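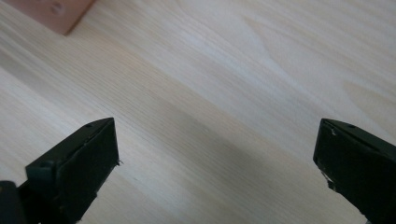
Pale wood, wavy grain towards the top right.

Oil or varnish for a kitchen table?

pelto_pete
Wed 4 December
I've inherited the job of finishing a table and the internet has given me 600 opinions. I want it to stay pale. I also have two children who treat coasters as a foreign custom. Oil or varnish?

Semwal
Hard wax oil, two thin coats. When it gets scratched you rub a bit more in and carry on with your life.

gravyboat
Varnish. I oiled ours in May and have been oiling it ever since. It's like owning a horse.

Semwal
Then you put it on too thick. What did you use?

gravyboat
Whatever was in the shed. The tin said Brovosum and the rest had worn off.

Semwal
I rest my case.

Lautaro Villalba
Both will turn it yellow unless you're careful. Clear oil on pale wood looks like weak tea by the second winter. Get one with a touch of white in it and try it on the underside first. Water-based varnish stays paler still, but it can look a bit like a school dinner hall.

gravyboat
I liked our dinner hall.

pelto_pete
How long before we can eat off it? My wife has given me 5 days.

Lautaro Villalba
Light use after two if the room's warm. Give it 10 before anyone spills curry.

Semwal
Seven is plenty.

Lautaro Villalba
Not with turmeric it isn't.

pelto_pete
White oil, then, and sandwiches over the sink until next week. Do I need to sand between coats?

gravyboat
Yes, lightly. Or varnish it.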